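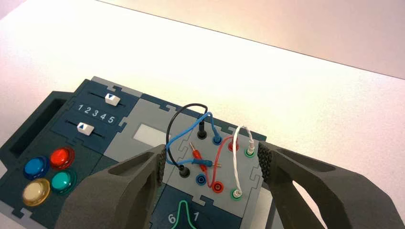

Filed under: Automation > Grippers & Tooling

Dotted pads beat smooth ones in Plukwood plug trial, camera still an issue

BRASTELTHORPE. Seven weeks, two sets of finger pads, one arm, and a lot of banana plugs. Plukwood has wrapped the first round of its gripper trial and the early word is that the cheap change mattered more than the expensive one.

The shop, which builds test fixtures for small electronics makers, wanted to know what it should bolt onto the end of its arm before buying a second one. Choices on the bench were the smooth pads that shipped with the gripper and a textured rubber pad from Prunico, dotted on the gripping face. Same fingers underneath. Also up for comparison, two controllers: the stock one and a newer box from Yeom that takes force readings faster and costs a good deal more.

Total logged attempts, 3,223. That covers everything: button presses, slider moves, pulling test leads, plugging them back in. Plukwood counted an attempt as good only if the arm finished without a person touching anything. Bumping a neighboring cable was allowed. Pulling one out was not.

Plug insertion is where the gap showed. With the dotted pads on, the arm seated the plug in 86 percent of tries. Smooth pads did noticeably worse, and Plukwood isn't giving out that number yet because part of the run was done with a worn pair. Fair enough. They say they'll redo it.

"The plug body is slick and it's round, so with the smooth rubber it just rolls," said Toshiko Okabe, who ran the bench. "You close on it, looks fine, you push, and now the pin is pointing at the wall. The controller thinks everything is great."

The dotted pads don't stop the roll completely. They slow it down. Okabe said most of the remaining misses came from grabbing too far back, near the cable end, and that's a camera and planning problem more than a rubber problem.

Buttons and sliders were close to a tie. Pads made almost no differnce on the buttons since the arm is only pressing down with a closed fingertip. Sliders a bit more interesting. The knob has to be pinched and dragged along a track and stopped in the right spot, and the smooth pads would sometimes let go partway. Dotted held on. But dotted also held on too well on release, with the knob creeping back a hair as the fingers opened. Okabe's fix was to open slower. Costs time, works.

Now the controllers. Ghislain Kowalchuk did that side, and he went in wanting the Yeom box to win. It did, on some things. Softer contact, less shoving when a plug met the rim of a socket, quicker to back off and try again. On sliders he couldn't tell them apart. On buttons he liked the stock controller better, mostly for reasons of setup.

"I spent the whole first day on network settings," Kowalchuk said. "If you already know the Yeom software, fine. I didn't. It's a good controller and I'd have it on the plug station tomorrow. I would not pay for it to press buttons."

The camera

Most of the complaints were about the wrist camera. Mounted close in, looking down between the fingers, it gives a good view right up until the fingers get where they're going. Then the fingers are in the way. Markings on the board that the arm uses to check its own position go partly out of sight behind a finger, and the software has to guess or lean on what it saw a moment ago.

Cables make it worse. A test lead arching over the panel casts a shadow, hides a socket, and moves every time something else moves. The arm was fine at sockets with nothing crossing them. Less so in the crowded middle. Black cable over a dark part of the board was the worst case by a wide margin, according to the notes. White leads were easy to find on the dark panels and sometimes washed out against the bright table.

Annelies Kuipers, who wrote the vision part, tried turning the overhead light down. Helped the white leads, hurt the black ones. She tried a second camera off to the side on a stand. Helped everything, except that the arm kept getting between it and the board, and it had to be recalibrated whenever anyone leaned on the table. The side camera is out for now. She wants to try it again mounted higher.

A block of 422 attempts was run with the plug lying loose on the panel instead of seated in a socket, which meant the arm had to find it, work out which way the pin pointed, pick it up and turn it before inserting. Slowest part of the whole trial. Kuipers said the pin end is thin and shiny and the camera would lose it at certain angles, so the arm sometimes came in with the plug backward. Pads made a difference here too. The dotted ones could take a plug lying at a slant and keep the slant, so at least the arm knew what it was holding. With smooth pads the plug would often straighten itself out in the grip, and then the plan was wrong.

No results by controller for the loose plug runs. They were all done on the Yeom box. Kowalchuk says he regrets that a little.

Wear

Question everybody on a shop floor will ask: how long do the pads last. Plukwood doesn't have a real answer. The Prunico pads picked up lint and needed wiping at the start of each session. The dots nearest the tip looked flatter by the end but grip hadn't dropped off in a way Okabe could measure. The smooth pads wore out sooner, though they also had a head start, having been on the gripper for other jobs beforehand.

Replacement is simple either way. Pads come off, new pads go on, re-zero the fingers. Skip the re-zero and the gripper closes a touch short. They found that out on the second pad change and threw away the morning's data.

Outside view

Zdzisław Gajewski, who runs a repair and calibration bench on the other side of Brastelthorpe, came by to see a session and was mostly persuaded. He'd like to see it with old leads. The ones in the trial are in decent shape, he said, and his are not. Stiff insulation, bent pins, sockets that take a real shove.

"Show me it pulling a lead that's been in there for years," he said. "Then we'll talk about price."

Plukwood says old leads are on the list. So is a taller finger, to keep the gripper body farther from the cables, and a narrower one, which Okabe expects will be worse on sliders and better everywhere else. No date for the narrow fingers, they're still being cut.

What they're buying

Dotted pads, for both arms. That part is settled. One Yeom controller for the plug station, stock controller everywhere else. Camera stays as is until Kuipers has something better to put up.

Glykeria Rallis, who signs off on equipment at Plukwood, said the second arm should be running in March. She was hoping to have the full numbers out before then, smooth pads included, but the redo has to fit in around paying work and there is a lot of paying work at the moment.

Anyone local who wants to bring a gripper over and run it on the same board can ask, Rallis said. Bring your own mounting plate. Plukwood has one spare and it dosen't fit much.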